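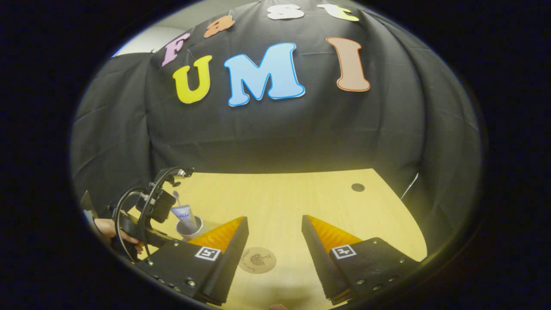 **Following up after a pitch: how many times?**

**pressdesk_mx:** I sent a product launch pitch to 70 reporters in May and got 2 replies. My manager at Pluvura wants a second follow-up to everybody. I already sent one. Is that normal?

**oretero_comms:** One follow-up, then stop. Reporters see it. If they wanted it they'd write back.

**halftone:** Disagree. My best placement last year came off the third email. I wait a week and change the subject line.

**oretero_comms:** Changed how? If it's the same pitch with a new subject I'd block you.

**halftone:** New customer quote, or a number they didn't have before. Never "just checking in."

**Muchen Xue:** I was on the receiving end for 7 years at a trade magazine. 70 is too many for one pitch. Pick the ones who have covered your topic and write to them by name.

**pressdesk_mx:** The list came from Homlow, so I didn't pick it. I can cut it down.

**Muchen Xue:** Do that first. Then a second follow-up is fine for the short list, if you have something new.

**halftone:** And call the two who replied.

**pressdesk_mx:** Called one this morning. She wants pricing by 2, so I'm off to get that.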